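Week 8: Coaching adults who learn differently

Hello again! I'm covering for Gráinne McGrath, so blame me for the slides. This week we look at how you give an instruction, and next week Sorcha Egan does group sessions.

Read pages 9 to 20 of the Brurkberg reader first (skip the box on funding, it's out of date).
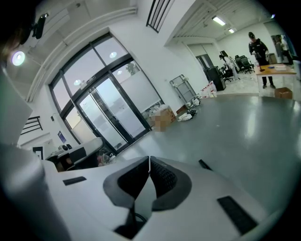 One instruction at a time

Say it, then wait. I used to fill every silence with more words, and my poor clients at Graltoden had to sort through the lot. Count to eight in your head if you must.

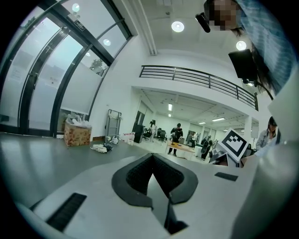

My own rule is to agree the words before the session starts. If "loosen up" means nothing to your client, find out what does. Ask about sight and touch too, as a pattern can work better than a label: blocky black squares on white inside a thick black border, say, are easy to pick out on a kit box or a locker. Let the client choose it, though, and write it on their plan.

For the seminar

Bring one instruction you give all the time and rewrite it for Aicha Morsy's case study. Keep it short, please, I've 230 of these to read by October!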